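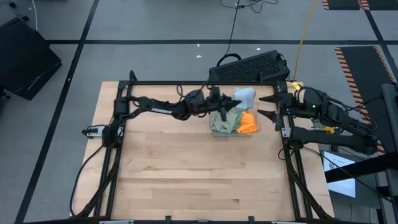 Microfiber cloths, a short thread on storage and washing.

Sort by job before anything else. One color per surface. Orange is for the sink, olive for the stove, pale blue for glass. Swap the colors if you like, but write it down.

Clear tub, no lid. A lid traps damp, and an opaque tub means digging.

Don't fold them. I folded for 2 years. Laiba Sethi timed me on a batch of 40 and the folding took longer than the wiping.

Wash at 108 °F, no fabric softener. Softener coats the fibers and they stop picking up water – they just push it around.

Keep them away from cotton towels in the wash. Lint transfers and you will see it on the glass.

Dry on low or hang. High heat damages the fiber ends.

Retire a cloth when it drags or leaves streaks after a clean wash. Mine go to Adeel Mughal for bike chains.

Glass cloths go on top of the tub, since I reach for those daily. Next thread is sponges, probably in January.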